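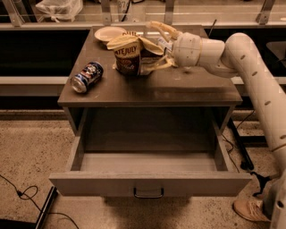
The Second Life of the Corn Mill

Home Features Food Places Back Issues Subscribe

The first thing you notice in Rukville is the smell, and I mean that in the best way. Step out of the car on Mill Street before eight in the morning and the whole block smells like warm popcorn and wet stone. Corn is cooking in limewater, the way it has been cooked for thousands of years, and by lunchtime it will be chips.

I grew up on tortilla chips from the supermarket and I still love them (salty, dusty, gone before the movie starts). But I had never given much thought to the corn itself until I met Heidrun Schwaiger, who bought the old Riedl feed mill 4 years ago and has been grinding in it ever since. She came to town to look at a used tractor. She left with a set of keys and a roof that leaked in five places.

"The stones were still in there," she told me, slapping the side of the big gray housing as if it were a horse. "Under a tarp! Who leaves stones like that under a tarp?"

Her corn comes from Nandura, the wide bottomland east of the river, where a handful of farms have gone back to planting an old blue dent variety. It stands shorter than the yellow corn on either side of it and yields less, and the raccoons adore it. The flavor, though! I chewed a few raw kernels out of a sack and they tasted of hazelnut, with something almost like cocoa at the back.

The cooking is where the patience comes in. Kernels go into the kettle with water and a scoop of food-grade lime, get brought up slowly, and then sit overnight with the heat off. By morning the skins slip away between your fingers. The technique is called nixtamalization, a word I practiced in the car and still got wrong, and it changes the grain completely. It makes the niacin in the corn available to the body, and it lets the ground corn hold together as dough. Skip it and you have grits, which are lovely, but you can't roll them flat.

Then it all goes through the stones. Schwaiger dresses them herself with a hammer and chisel, cutting the grooves a little deeper toward the rim, and she listens more than she looks. When the pitch climbs she adds a splash of water. When it drops she eases off. I tried it for ten glorious minutes and produced something she kindly described as gravel.

On a good morning the mill turns out 232 pounds of masa. Part of it goes to kitchens in town while it's still warm, and the rest gets pressed, cut into triangles, toasted and fried. The toasting matters a great deal. A tortilla that goes straight into the oil stays damp in the middle and turns leathery, but one that has dried a little first comes out with blisters and a proper snap.

The best place to eat them is across the street at Trorkier, a narrow lunch counter with more than 25 kinds of salsa on a chalkboard. Get the pumpkin seed one. Get the burnt onion one too, and ask for extra chips right away, before the line builds up behind you.

Schwaiger was sweeping when I went back to say goodbye, and the next batch of corn was already in the kettle.

Related stories
A Weekend on the Nandura Bottomland
Salsa Without Tomatoes
How to Season a Cast-Iron Griddle
The Bean Growers of the Upper Valley
Old Grains, New Bakers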